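Dornus Opens Its Sorting Laboratory to the Public for One Day

Visitors to the Stunville site will see robot arms pick mixed household items out of a bin and can talk with the people who program them

STUNVILLE, June 6, 2026 – Dornus, a developer of robotic picking systems for the recycling and waste handling sector, announces today that it will hold its first public open day in August at its laboratory in Stunville. The exact day will be published on the company's website when registration opens. Entrance is free of charge, but the number of places is limited and all guests must register before they come.

During the open day, visitors can follow the daily work of the Paisan program, with which Dornus develops and tests methods for picking objects of mixed shape and material. The program was started to answer a request that the company often receives from operators of small sorting plants. These operators handle a stream of items which changes every hour, and they cannot buy a separate machine for each kind of item.

"Many people have seen a robot which puts the same part in the same place the whole day," said Jaruwan Wattanapong, head of demonstrations at Dornus. "With us they will see a robot which must first find out what is lying in front of it. This is slower and it does not succeed each time. We want to show it as it is, also the attempts which fail."

Program of the day

The laboratory will be open from 10 in the morning until the late afternoon. Guests will be received in groups, and each tour takes 30 minutes. A tour begins in the entrance hall with a short introduction, and then the group continues to the test floor, where several workstations will be in operation.

At the first station, the team will show how a new object is added to the test collection. Each object receives a number and is entered into a register together with its weight, its material and some remarks about how it behaves when it is held. The register contains 521 entries at present. Visitors are invited to look through it on a screen and to propose objects which are still missing.

The second station is dedicated to picking from a bin. The operator places objects into the bin without a fixed order, and the arm then takes them out one after another. Between the rounds the operator will explain which object the system has selected first and for what reason. Guests may choose the objects for the next round from a shelf beside the station. The operator will place them into the bin, as guests are asked to stay behind the yellow line at all times when the arm is switched on.

At the third station, visitors may steer a small training arm by themselves under supervision. This station is suitable for children from the age of eight. Smaller children are welcome on the tour but they cannot use the arm.

In the afternoon there will be a talk with the title "What Is Difficult About a Cup?" in the seminar room. It is held in everyday language and no technical knowledge is needed. After the talk there will be time for questions, and coffee and cold drinks will be served in the entrance hall.

Ordinary objects as test material

Dornus has decided from the beginning to work with objects from daily life. Plastic cups, drink cans, gloves and toy food are easy to replace, and they bring together many of the problems which a picking system meets in a real plant. A clear or colored cup lets light pass through, and its edges are not easy to recognize for a camera. A can may be dented and may roll. A work glove has no fixed shape and can be folded over another item.

"Our guests often ask why we do not test with real waste," Ms. Wattanapong said. "We do this also, at the plant of our partner. But in the laboratory we must be able to repeat a test, and we must be able to stand next to it for eight hours."

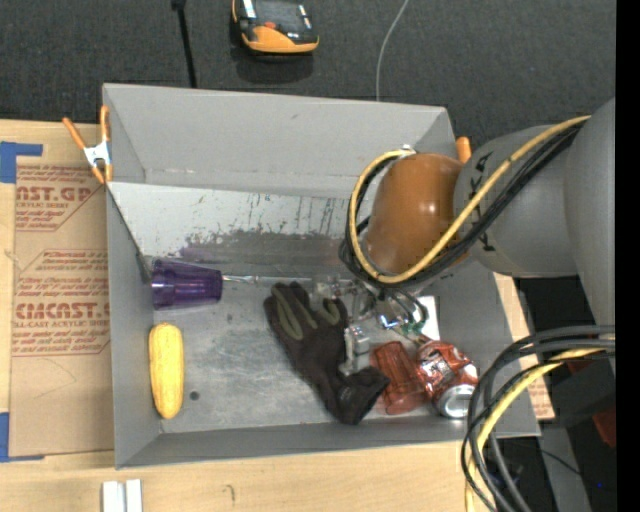
The partner is Brandora, an operator of sorting plants which has supported the Paisan program since its second year. Brandora will be present at the open day with its own information table. Its employees will answer questions about jobs and training places, and about what happens with household waste after collection. The company will also bring a short film from its plant, which cannot be visited during normal operation for safety reasons.

In the last test period the Paisan team recorded 1416 picking attempts. The records include the failed attempts, which are reviewed by the team every week and sorted by cause. A summary of this work will be shown on posters along the corridor to the seminar room. Members of the team will stand at the posters between the tours – interested visitors can speak with them directly and without an appointment.

Visits for schools

The morning tours on the day before the open day are reserved for school classes from Stunville and the neighboring towns. Teachers can register a class by e-mail and will receive a worksheet in advance. The tour for classes is the same as the public one, with more time at the training arm. A class should be accompanied by at least two adults. If there are more requests than places, Dornus will offer additional dates in the autumn.

Practical information

The laboratory is on the ground floor and all stations can be reached by wheelchair. Closed shoes are required on the test floor. Long hair should be tied back, and bags can be left in the entrance hall. Safety glasses will be handed out at the beginning of each tour. Photography is allowed at the three stations but not in the offices and in the workshop.

Parking at the site is limited, and visitors are kindly asked to arrive by bus where this is possible. The stop is a walk of a few minutes from the gate, and the way will be marked with signs. The tours are held in English. Guests who need sign language interpretation are asked to mention it when they register, so that it can be arranged in time.

Journalists who wish to report on the open day can request a separate appointment with the Paisan team. Interviews and filming on the test floor are possible on the same day before the first tour. Media representatives should tell the press office in advance what equipment they will bring, and if they need a power connection near the stations.

About Dornus

Dornus develops picking systems and software for companies in recycling and waste handling. The company has its head office and its laboratory in Stunville, where all systems are designed, assembled and tested before delivery. Dornus also offers training for the employees of its customers and maintains the installed systems with its own service team.

Press contact

Jaruwan Wattanapong
Head of Demonstrations and Visitor Relations
Dornus, Stunville

Requests for interviews and for the registration of school classes can be sent through the contact form on the Dornus website. Please write "Open Day" in the subject line.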